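Block-stacking robot stopped after gripper fault at Metport lab

METPORT, January 2026 – A robot arm that stacks marked white blocks at the Pamari test lab here has been shut off since a gripper fault sent a part over the table edge and onto the floor. No injuries. The lab is calling it a safety matter anyway and has filed a report with the building's landlord, Valtonen.

It happened in the middle of a long unattended run. The arm had finished 462 pick-and-place cycles and was on the next one when the fingers opened early, according to lab manager Ulla Väisänen. The block dropped, bounced off the low rail and landed on the walkway side.

"It weighs next to nothing, so fine, this time," Väisänen said. "But the arm kept going. It went through the whole rest of the move with nothing in the fingers and then came back for another one. That's the part I don't like."

The arm should of stopped. There is a grip check in the software that reads how far apart the fingers are and halts the job if they are wide open when they ought to be holding something. The check was running. It was also reading a stale value, Väisänen said, left over from the cycle before, so as far as the controller knew the block was still there.

Siiri Kallio was at a desk in the next room and heard the part hit. She pushed the stop button 11 seconds later going by the log. By then the arm had already swung back over the table and knocked into a standing piece. Scuffed finger pad, one cracked block, nothing else broken.

First guess was the cable. The gripper line had been rerouted in July and there was talk of a pinch near the wrist. Kallio took it off and tested it for most of a day – no fault found. Second guess was the air in the room, too dry, static, that kind of thing. Also no.

What they have now is a timing problem. When the vision computer gets busy finding the printed markers, messages from the gripper pile up and arrive late. Usually a few hundredths of a second, no harm done. On the bad cycle the delay was 165 milliseconds, long enough for an old open command to be read as a new one and long enough for the check to miss it.

The fix so far is a time stamp on every gripper message and a rule that anything too old gets thrown out and stops the arm. It has been tried in simulation and with the power turned down. Full speed has to wait for a sign-off from Clalley, the outside firm that does the lab's safety reviews. No date for that yet.

Other changes in the meantime: no unattended runs, a taller guard on the walkway side is on order, and speed is capped at 30 percent for anything done with a person in the room. Staff were also told to quit leaning over the rail to straighten blocks while the arm is live, wich had become a habit.

Pamari says work on the stacking project is about two weeks behind becuase of the stop. Two other arms in the building use a different controller and are still running.
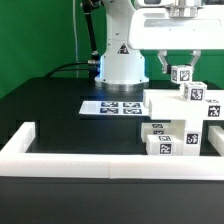
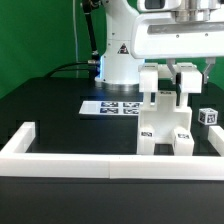
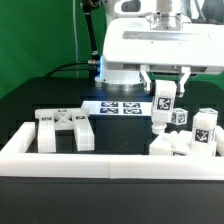 The arm at work over the block table.

Kauko Ojala wrote in to say the time stamp is a good start but the finger reading should go straight to the stop circuit and skip the main computer altogether. He had the same kind of late message on a packing line years ago, and it came back twice after the software was patched. He would also like to know how often the delay got that long before anything fell, and whether the old logs were kept.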